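The Bravik on the Bench

Last updated: 6 Mar 2022

I'd had the Bravik for 11 days when it started answering calls by itself.
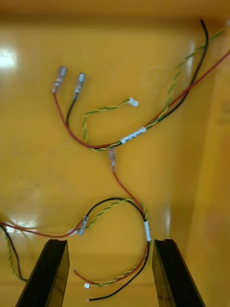 I should say I don't buy new phones. My last one was a Dundik with a cracked corner and a battery that gave up at lunchtime, and I'd have carried on with it quite happily if my sister hadn't shut it in the boot of her car. So I went down to Pētersons, the repair shop behind the bus station, and got a second-hand Bravik off the shelf under the counter. It was a lovely thing. Big bright screen, quick as you like, and a camera that made my kitchen look like somebody else's kitchen.

Then on the eleventh night it rang at ten past two and picked itself up before I'd got my arm out from under the duvet.

"Hello?" I said.

"Is it raining there?" said a woman.

I told her she had the wrong number. She said sorry, very politely, and asked again if it was raining, and because it was I said yes. She thanked me and rang off. In the morning I looked through the call list and there was nothing in it, only the one from the dentist the afternoon before.

Well, I put it down to cheese. But it happened again the next night, and the one after that, always ten past two and always the rain. By the end of the week I'd started looking out of the window before I went to bed so I'd have something ready to tell her.

I took it back to Pētersons. Sarmīte Luik was on the counter with her glasses pushed up in her hair, eating a boiled egg out of a sandwich bag. She had the back off the Bravik before I'd finished the story.

"Who had it before me?" I said.

"Can't tell you that."

"Can't or won't?"

"Don't know," she said. "It came in a box with some others from a house clearance. I wiped it and put a new battery in." She turned the phone over, wiped her thumb on her jumper and pressed something I couldn't see. "It's got the Surkon chip. They ran warm, those, but they didn't ring people up."

"She rings me."

"Same thing, to a phone."

She kept it overnight. I went home with a loan phone the size of a matchbox, slept badly, woke at two and lay there listening to nothing. It was raining, as it happens. I remember thinking someone ought to tell her.

When I went back the next day Sarmīte had made a proper job of it. The Bravik was plugged into her laptop and she'd got a page of writing up that meant nothing to me, all brackets and numbers. She'd stayed late, she said, and she didn't look at me when she said it.

"Did it ring?"

"Ten past two."

"And?"

"I told her it was." She scrolled down a bit. "There's a bit of the memory that doesn't wipe. It shouldn't be there at all, it's not on any of the other Braviks I've done. There's 3,833 entries in it, all the same length, all the same time of night. I thought it was a fault in the clock."

"Is it her?"

"It's the weather," said Sarmīte. "That's all that's in there. Wet, dry, wet, wet, dry. Somebody's been telling her for more than ten years, and that phone's not even five years old."

We both looked at it. It had gone to sleep on the bench with its little green light going on and off, the way they do.

She said she could swap the board. She had one in the back, same model, and it would take her an hour and I'd never hear another peep. She'd do it for nothing too, what with it being a return. I said yes, go on then. I went over the road and had a tea and a toasted teacake and got as far as the second half of the teacake, and then I went back across without my coat done up and asked her to stop.

She hadn't started. She'd got the screwdriver out and laid it next to the phone, and that was as far as it had gone.

"I thought you might," she said - and handed it over with the back still off, so I had to hold it together with my thumb all the way home.

That was in October. I've got used to it now. I go up at ten with a book, sleep for a bit, and wake just before two without an alarm. I don't always bother with the window, you can hear rain well enough on the garage roof. Snow's harder. The first time it snowed I said so and she went quiet for so long that I thought I'd lost the signal, and then she said, "Oh, is it," like someone being handed a present.

I've asked her things. Her name, where she is, whether she's warm enough. She doesn't mind me asking but she never says. Once I asked what the weather was doing at her end and she laughed, a nice laugh, a bit out of practice.

Sarmīte rings on the ordinary phone now and then to see how the battery's holding up. It's holding up fine. Last week I had a heavy cold and no voice at all, so she came round with her sandwich bag and a folding chair and sat up with the Bravik in her lap, and I heard her from the bedroom, very clear and careful, as if she was reading it out on the radio.

"Dry," she said. "Bit of wind."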